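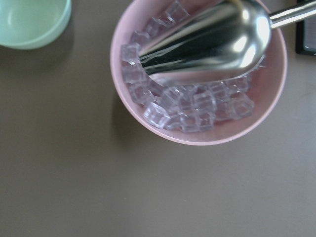 業務用食器洗浄機のスケール対策と日常点検

最終更新:8月
ホーム | 厨房メモ | 洗浄機 | 給湯・配管 | 用語集

対象はアンダーカウンター型の業務用食器洗浄機で、洗剤と乾燥仕上げ剤を自動供給する機種とする。操作名や部品名は機種により異なるため、取扱説明書の記載を優先する。

スケールの見分け方

洗浄槽の内壁、ヒーター表面、すすぎノズルの穴の縁に付く白色から淡灰色の固着物は、水道水中のカルシウム分が析出したものが多い。中性洗剤でこすっても落ちず、酸性の除去剤で発泡しながら溶ける場合は、炭酸塩系のスケールと見てよい。油脂と洗剤カスが混ざった膜は指で触るとぬめりがあり、酸だけでは落ちにくい。両方が重なっているときは、先にアルカリ洗剤で膜を落とし、十分にすすいでから酸性剤に移る。

塩素系漂白剤と酸性除去剤は絶対に併用しない。有毒な塩素ガスが発生する。同じ日に続けて使うことも避ける。

終業後の点検

1. 電源を切り、槽内の湯を排水する。
2. 残菜フィルターを外し、流水と樹脂ブラシで洗う。金属たわしは網目を変形させる。
3. 上下のノズルを外し、穴の詰まりを確認する。詰まりは竹串で抜く。針金で突くと穴径が広がり、噴射角が変わる。
4. ノズルを戻し、手で回して引っ掛かりがないことを確かめる。
5. 扉を開けたままにして槽内を乾かす。

除去作業の間隔

間隔は日数よりも運転サイクル数で管理するほうがばらつきが小さい。Celcombeの厨房で使っているBralikの洗浄機では、除去作業を2,000サイクルごとと決めている。担当のIkechukwu Okekeの記録によると、一度だけ2,556サイクルまで延びた期間があり、そのときはすすぎノズルの穴が3か所ふさがっていた。軟水器を通した給水ならもっと長く取れるが、再生用の塩が切れていれば条件は原水と同じになる。塩の残量はカウンターの読み取りと同時に記録する。

除去剤を入れる際の槽内温度は、当方で使用している製品の場合60℃である。適温と希釈率は製品ごとに違うので、ラベルの指定に従う。循環後は排水し、水だけで空運転を行ってから食器を入れる。洗剤の自動供給は作業前に止め、終了後に戻し忘れないこと。 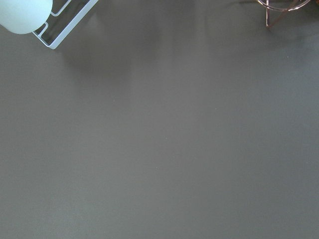

仕上がりの確認では、洗浄後の器を伏せずに置き、内面と縁の水滴跡を斜めから見る。蛍光灯の真下では反射が強く、薄い跡を見落としやすい。置き台は無地で艶のない面がよい。ただし写真のような艶消しの灰色の面でも、右寄りがわずかに明るく、左上は暗めになっている。台の上で器を置く位置を変えると見え方も変わるため、判定する位置を一つに決め、照明の条件もそろえておく。樹脂製の淡色の器は跡が目立ちにくいので、透明グラスを同じラックに一つ入れて基準にする。

跡が残る場合の切り分け

グラスだけに白い跡が出るときは、乾燥仕上げ剤の残量と吐出量を先に調べる。ラックの一辺に偏って汚れが残るときは、ノズルの回転不良か詰まりを疑う。全体に曇りがあり、酸性剤で消えないものはガラス表面の浸食で、元には戻らない。すすぎ温度が上がりきらないときは、温度計の表示をCameckの投げ込み式温度計の値と比べ、差があればセンサー側の点検を依頼する。ヒーターと電装部の分解は有資格者が行う。

お問い合わせ:Okeke 厨房設備保守係 | 無断転載を禁じます | ページ上部へ戻る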